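# The Binder by the Door

*1 August 2019*

The first rule in the binder is about shoelaces. I flipped to it expecting something grand about emergency stops or force limits, and what I got was a single line in bold: tie them, double, before you walk onto the floor. Rule two is about lanyards. Rule three is about coffee, and it's longer than the first two put together.

I'd driven up to Nendix to write about rules. I know, I know – not the sexiest pitch my editor has ever heard. But I've been covering automation for this magazine long enough to have sat through a lot of demos, and I've noticed I come home from them with the same empty feeling. The arm picks up the cup. The arm puts down the cup. Everyone claps. Then I ask what happens if a person reaches for the cup at the same moment, and the room gets a little quiet and somebody offers me a sandwich.

Nendix is a small outfit that teaches machines to handle ordinary workshop stuff, mostly by having people do the handling first and recording how they move. It shares a building with a dentist's billing office, and the parking lot is terrible. What got my attention was that the company had put its house rules into a binder and let outsiders read it. All 263 pages! I asked if I could spend two days there with the binder under my arm, checking it against real life, and they said yes so fast I figured there had to be a catch. (There was. I had to do the safety training, with the quiz at the end, and I had to take it twice.)

## Where the binder came from

The thing started life as 97 sticky notes. People wrote down whatever bugged them or scared them, stuck it to a wall, and at the end of the month somebody typed it up. You can still feel that in the writing. Some pages read like law, all "shall" and "shall not." Others read like a roommate's note on the fridge. There's a page on chair height that I'm pretty sure was written by someone whose back hurt that morning.

I liked it a lot more than the polished kind. I've read plenty of safety documents that were plainly bought by the yard, and they have a smoothness that makes your eyes slide right off. You finish a page and couldn't say what it asked you to do. In the Nendix binder I always knew what it wanted from me, even when I thought it was being fussy.

It's split into four parts: people, space, gear and data. The people part comes first and it's the thickest. The gear part, which I'd expected to be the heart of it, is surprisingly thin, and most of it is a long table of who may fix what. If you're not on the row, you don't touch the screwdriver.

The real standards are in there too, in a way. The formal ones on industrial robots and on machines that share space with people sit on a shelf in the office, and the binder points to them whenever a question gets technical. What it won't do is repeat them. I asked why, and was told that a copied paragraph goes stale and then you've got two versions of the truth in one building. Fair enough. I've got two versions of my mother's chili recipe and it has caused real trouble.

## Hands first

The part I'd been most curious about covers the people whose hands do the teaching. We talk endlessly about keeping robots from hurting workers. We talk a lot less about the person who puts on gloves and controllers and does the same little job over and over so a machine can learn it later. It's a new kind of work, and it's mostly being done without much of a rulebook.

So what does the binder say? Gloves get checked for fit at the start of every session, and a bad fit means no session. Cables get looked at from end to end, with special attention to the wrist, where they bend the most. Sleeves go up past whatever's strapped on. Anything heavy or hard goes on the table by hand and gets set down flat, never propped. You take a break when the timer says so, and you take one when your wrist says so, and the wrist outranks the timer. I wrote that last one on the back of my hand. 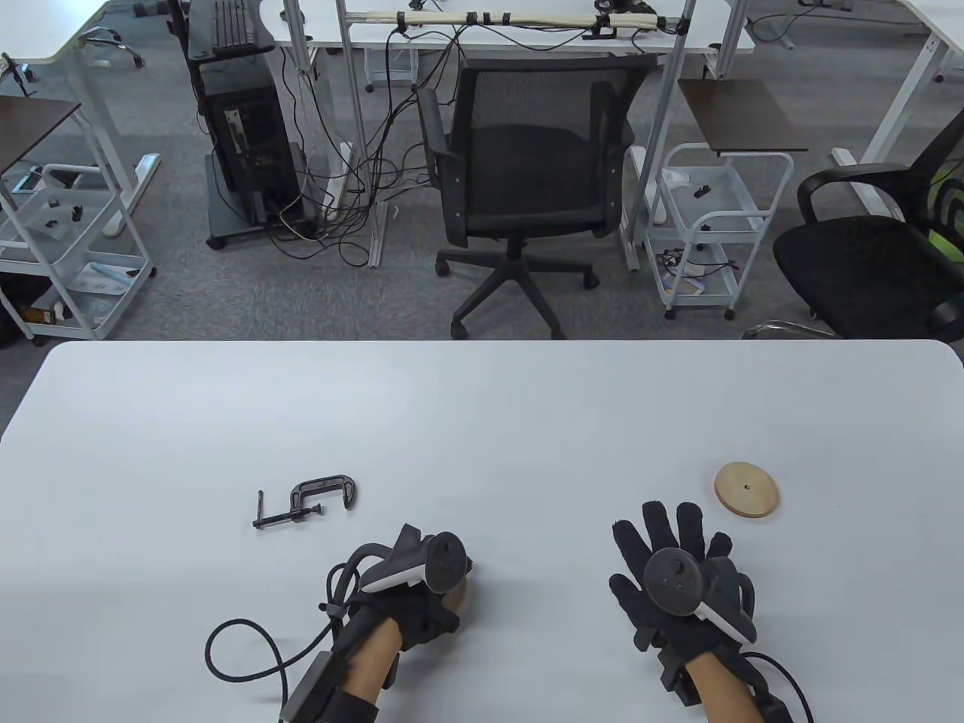 There's a rule about talking, too, and it surprised me. You're allowed to stop in the middle of any take, for any reason, and you don't have to give the reason. The take gets thrown out or it doesn't, but the person isn't asked. When I first read it I thought it was a bit soft. Then I had a turn at the work myself. Twenty minutes in, my thumb started to ache, and I caught myself pushing on because I didn't want to be the visitor who complained. I stopped. Not one person looked up! I can't tell you how nice that felt.

I should say what the work is like, because I'd pictured something slick and futuristic. It's closer to doing dishes with mittens on. You pick a thing up. You turn it over. You put it back. You think about your own fingers more than you have since you learned to tie your shoes, and after a while a very simple move begins to feel strange, the way a word does when you say it too many times. I got clumsy before I got tired, and the binder has a page on exactly that. It says clumsiness is the early warning and you should treat it like one.

## The trouble with floors

If the people part is the thickest, the space part is the most argued over. It has the most crossed-out lines and the most dates in the margin. Floors, it seems, bring out strong feelings.

Here's the fight in short. Any place where folks record this sort of work ends up with cables. There are cables for the gear, cables for the computers, cables for charging whatever needs charging. One camp wants every last one covered or tied up off the ground before anyone starts. The other camp says the setup changes so often that you'd spend your whole day on your knees with a roll of tape, and that people would quit obeying the rule within a week. And a rule that's ignored is worse than a missing one, they say, because it teaches everybody that the binder is optional.

I've changed my mind on this at least three times while typing. The current text is a compromise. Walkways have to be clear, always, no excuses. Inside a work area, cables may lie loose only where people don't walk, and whoever sets up the area has to walk the path out loud before the session, pointing as they go. It looks a bit silly. A grown adult strolling along saying "clear, clear, clear" to the carpet. But I did it on my second morning and spotted a strap of my own bag sticking out into the path, so I've quit giggling about it.

Chairs get their own half page. Push them in or take them out. Anything on wheels gets parked, and parked means it doesn't roll when you lean on it. I leaned on a lot of things that day.

## What the others do

I didn't want to write a love letter to one binder, so I made some calls. Setov, which builds arms for packing lines, takes nearly the opposite road. Its rules fit on one laminated card, and the rest lives in training. The thinking there is that people only remember a handful of things under stress, so you'd better pick the right handful. Their new hires practice the card until they're sick of it. I can see the sense in that, and I can also see how it leaves a hole wherever something odd comes up that the card never thought of.

Raptis sits somewhere in between. It keeps a checklist of 175 items, but any one job only calls up the few that apply, and the software picks them for you. Very neat. My worry – and I said so on the phone, a bit rudely – is what happens when the software picks wrong and you've lost the habit of looking for yourself. They told me they run drills with items missing on purpose. Okay, good answer!

And then there's Rinon, which makes gloves and wrist gear and doesn't run a floor at all. It ships a two-page guide in every box, and I'd bet most buyers toss it out with the packing foam. I would have, before this story. It's decent. It tells you how to clean the things between users, which sounds dull until you've slid your hand into a glove that a stranger wore all morning.

## Writing down the dumb stuff

The page I keep going back to is near the end of the binder, in the data part, which I'd nearly skipped. It's a log of near misses. There were 203 entries when I was there, and I read every one over a very long lunch.

They're small. A sleeve caught on a knob. Someone sat down where a chair used to be. A person came back from a call and started a take without checking who was in the area. An apple rolled. Each entry gets a line on what happened, a line on what changed, and no name. If nothing changed, you have to write that too: "nothing changed." I found those the hardest to read, and I think they're the best thing in the whole binder. It takes some nerve to leave that sitting in plain sight where any visitor with a notebook can copy it down.

I asked whether people really report that much, or whether a few eager beavers fill the pages. A bit of both, I was told. The log got a lot busier after they moved it from a web form to a clipboard by the door, which will please everyone my age. You sign out, you hang up your badge, and there's the clipboard with a pen on a string. It takes less time to write your line than to decide not to.

Is it perfect? No. The gear table was out of date in two places I could find. The coffee rule is broken daily, and I broke it myself (lid on, but still). The section on visitors says they should be escorted at all times, and I spent a good part of day two wandering around on my own with a stack of paper, reading about how I shouldn't be.

I put that in the log before I left. The binder gets its next full rewrite in November, and they've promised to send me the pages that change.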